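Small Parts Sorting, Bench 4
Navside workshop gallery
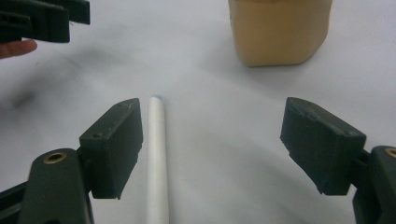
White rod on the white tabletop, tan container behind.

Gallery updated 2023-09-03. Text by Khrystyna Levchenko, bench layout by Blagoje Stan.

The Navside stockroom moved its loose rod, tube and dowel offcuts out of mixed drawers in February. Bench 4 is where they get sorted before going back on the shelf. The final count was 2,411 pieces, not including anything shorter than a thumb joint, which went to scrap. The notes on this page cover the bench surface, the containers and the order of work.

Surface
The top is white and smooth. Dark stock shows up on it at once. White stock does not, and a thin rod lying flat is easiest to find by the shadow along one side. Side lighting helps more than bright overhead lighting. Ashraful Majumder tried a gray mat for the white pieces and we kept it for the shortest ones only, as the long ones roll less on the bare top than on the mat.

Containers
Plain plastic, no lids during sorting. One container per diameter. Labels go on the short side so they can still be read when the containers are pushed together on the shelf. The old Drotel drawer inserts were too shallow for rod stock and have gone to the fastener cabinet.

Order of work
1. Tip out one drawer at a time.
2. Pull anything bent, split or threaded.
3. Sort by diameter, then by material.
4. Lay single pieces down with a clear space on both sides before picking them up.
5. Measure at the middle. Ends are often burred from the saw.
6. Place in the container lengthwise - dropped pieces land crosswise and jam the rest.

Diameters
Most of the white stock is in two sizes that look the same at arm's length. Use the gauge block every time. Svitlana Kuzmenko found 15 pieces of the larger size in the smaller size's container after the first pass, all from the same drawer.

Storage
Finished containers go to rack 2, heaviest at the bottom. Full lengths stay upright in the Tevbridge rack by the door and are not part of this sort. Offcuts with a part number still written on them are kept apart until Iara Durán has checked the number against the order book.

Open items
- Gauge block for the bench is on loan from the Hrynyshyn fitting shop. Ours is on order.
- Clear stock has no container yet. Leave it on the gray mat.
- Pieces with glue on one end: trim and re-sort, do not shelve.
- The shelf list by the door still shows the old drawer numbers. Use the container labels until it is reprinted.

Corrections to diameters or shelf positions go to Blagoje Stan, with the container label quoted in full.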